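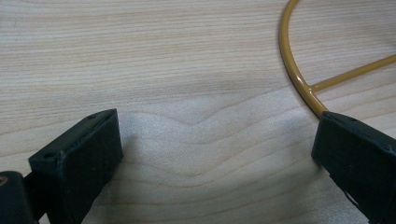
April, a bit after 4 in the afternoon

Back at the hat job. Kettle's on, radio's off, and I've promised myself I'll write this up properly before I go home, unlike last time, when I left three words and an arrow and then spent half a morning wondering what the arrow meant.

For anyone catching up: the question from the Wirdale shop is how to keep soft dark hats on a counter without them going flat or picking up a dent where the stand touches them. They've been using whatever they had in the storeroom, and the hats come back to us with a bump in the crown that has to be steamed out. Wirdale has 37 on display at a time and they'd like one kind of stand for the lot, and a cheap one if we can manage it. Brândușa Tudose looks after the ordering over there and has been very patient with me, bless her.

I've moved everything over to the pale table. I know the big bench has more room, but it's dark, and a black hat on a dark bench is a misery to judge. On the light wood I can follow the edge of the brim all the way round and notice when it starts to sag. The grain is handy too. There's that V-shaped dip in it, and I've taken to starting every stand there, so that when I compare my sketches they're all drawn from the same place. Please don't put masking tape over it. I did once, and it left a gummy patch that took me ages to get off (a little eucalyptus oil did it in the end, then a damp cloth).

First up was the golden wire stand from Stasow. I like the look of it very much. It's all thin rods and hoops, with a ring at the front and a crossbar running through it, and the uprights draw in toward a point at the top. Beside a plain black hat it's a lovely bit of colour, and I can see why the shop was keen. My worry is that point. A stiff hat would sit over it happily enough, but ours are soft, and I'd bet that's where the bump is coming from. The hoops, on the other hand, are generous and smooth, and I wonder if we've been thinking about the thing the wrong way round and the hat ought to lean on the hoops and leave the point alone. 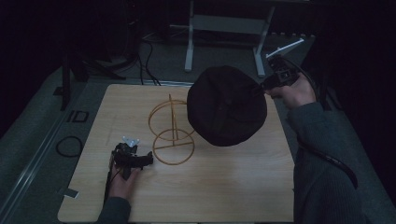

Dark fabric hat and the gold wire stand, hat partly over the hoops, held by the rim.

Notes on handling, mostly for whoever does the next round. Pick the hat up by the rim, never by the crown. The creases across the top are the fabric being itself and they'll steam out, but a thumbprint in the crown is a different matter and I've made enough of those to know. Bring the hat in from the side and let it come to the hoops slowly. Keep one side free so you can steady the stand if it wants to shift, which a light wire thing on smooth wood always might. And do keep looking at that folded ridge down the centre. I'd like to know whether it softens on its own after a night on the stand or wants help. My guess is help.

The other candidate is the Sirik, a padded dome, dull as porridge but kind to hats. I left one of the grey felts on it for 18 hours and found no mark I could feel. It costs more and takes up more of the counter. I'd still choose it for anything going into storage.

I also had a thought about a little felt cap for the point of the wire stand, something the size of a thimble, stitched from offcuts. There's a bag of black scraps under the Mizuno sewing notes, second shelf. If it works we could make the whole lot in an afternoon, and Wirdale could keep the gold stands they're fond of.

To do:
Cut 2 felt caps, one thick, one thin
Leave the black hat on overnight, leaning on the hoops, and sketch it first thing
Ask Brândușa if the counter gets afternoon sun, as I'd hate to see black fade on one side only
Refill the steamer (filtered water please, it's furring up again)
Wipe the table down and put the lamp back where I found it

Tea's gone cold. Off to find the felt.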